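The Cost of Clean Clothes, One Load at a Time

Audrey-Anne Simard has kept a laundry log for 2 years. It started as a column in a notebook next to the grocery budget, and by last July it had grown into a small book of its own, with the date of each load, the setting, what went in and how it came out.

Simard spent most of her working life in the finishing room at Beaulieu, a company that cleaned uniforms and table linens for restaurants. She retired from there and now teaches an evening class on clothing care at the Prenside library. The class meets on Mondays and usually fills up.

"People come in with a stain question," she said. "They have a shirt in a bag and want to know if I can save it. Sometimes I can. But what they need help with is the ordinary wash, the one they do every week without thinking."

The biggest mistake she hears about is too much detergent. At Beaulieu the soap was measured by a pump, and the workers never touched it. At home, most people fill the cap.

"The cap is huge," Simard said. "There's a line inside it, way down low, and you can hardly see it. I tell people to take a marker and draw over that line. Then use less than that if your water is soft."

Extra soap does not make clothes cleaner, she said. It stays in the fabric, makes towels stiff and holds on to odor. Her test for a household that has been using too much is to run a few clean towels through a wash with no detergent at all and look through the door halfway into the cycle. If there are suds, they came out of the towels.

She feels the same way about fabric softener, which she gave up years ago, and about dryer sheets, which she still buys for her sister.

Water temperature is a longer conversation. Simard washes nearly everything in cold water, with 2 exceptions: sheets and kitchen towels. Those go in hot. Her log shows 333 loads so far, and she says she went back through it last winter looking for cold loads that had to be done over. She found 6.

"Four of those were my husband's gardening pants," she said. "I don't blame the water for that."

Drying is where she thinks clothes get worn out. She asks her students to bring in a week's worth of lint in a sandwich bag, and she passes the bags around the room.

"That's your clothes," she said. "That fuzz is your shirts and your socks. You're looking at what came off them."

She is not against dryers. She grew up in Kurkwood, where winters were long and the line was no use for months — her mother hung things in the cellar and they smelled like the cellar. But she takes most items out early, while the seams are still a little damp, and lets them finish on a rack. Jeans never go in at all.
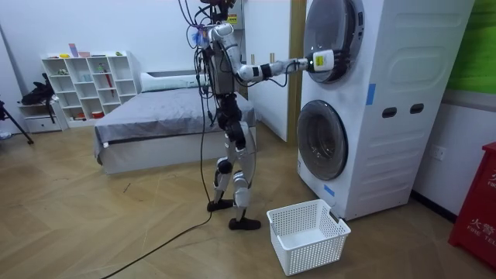
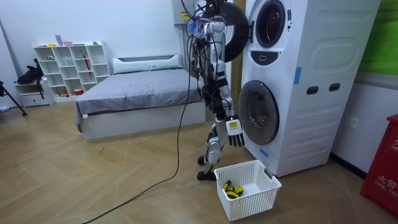
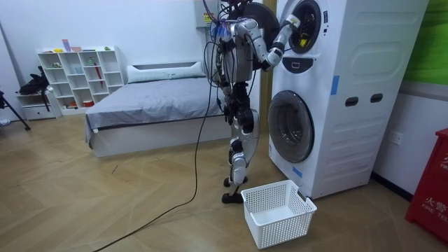
Grelta, a reader who wrote in after we ran a notice for the class, disagreed with the part about taking things out early, saying that in a humid apartment a damp seam is still damp the next morning and the whole shirt has to be washed again.

Simard said that was a fair point. In a humid home she would run the dryer to the end on low heat and skip the rack, or put a fan on it. She has students in basement apartments who do it that way.

"I'm telling you what works in my house," she said. "My house is dry. In January I get a shock off every doorknob."

She is firmer on cleaning the machine itself. The rubber seal on a front-loading washer should be wiped after the last load of the day and the door left open. The lint screen gets cleaned each time, and a few times a year it gets washed with dish soap and an old toothbrush. The vent hose behind the dryer should be pulled and emptied once a year. She knows most of her students will not do that last one.

Sorting, she said, matters less than it used to. Dyes hold better now, and she has stopped separating light colors from white except when something is new. What she does separate is weight. Towels go with towels. A thin blouse washed with jeans comes out looking older than it should.

Her next class will be on wool, and she expects to spend most of it on sweaters. She has been buying them at thrift stores to practice on, including one she shrank on purpose to show the class. It would now fit a toddler.

Students are asked to bring a towel and one sweater they are not too attached to.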